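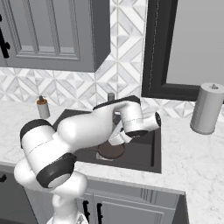
Seating plans fail when they are made from the guest list. The list is ordered by who was invited, and the tables have to be ordered by who can hear, who needs the door and who has not spoken to whom since a funeral. I rebuilt ours from a blank sheet in November. I started with white cards, but they vanished on the pale surface I was using, so I moved to the dining table and switched to coloured ones. One colour per family, one for friends, one for suppliers who need feeding.

The wedding is on Sat 14 December at Castaño, which holds 80 seated. The room takes 9 round tables if the band stands by the windows. We have not filled every seat. Two tables are set for eight, so that wheelchairs can turn.

I tried Wulteo first. It draws tables to scale and exports a clean plan for the caterer, but it stores each guest as a single record, so a couple who must sit together are two records with no link between them. Move one and the other stays put. Zostel handles couples as a unit but has no field for diet. In the end I kept a spreadsheet with these columns: name, unit, table, meal, notes. Unit is a number shared by people who cannot be split. Sorting by unit and then by table shows any broken pair at once.

Yeison Usuga, who is running the day for us, asked for 3 versions of the output: alphabetical for the door, by table for the waiters, by meal for the kitchen. All of them come from the same sheet. I print none of them until the final reply date, which is 28 November. After that, changes go on paper in red and Yeison keeps the only copy.

The top table is still open. Orlando Lozano is giving a reading and wants to be near the microphone, which puts him beside my aunt from Tilulico. She has asked for the aisle side. Swapping them both with unit 14 solves it, provided unit 14 can face the band.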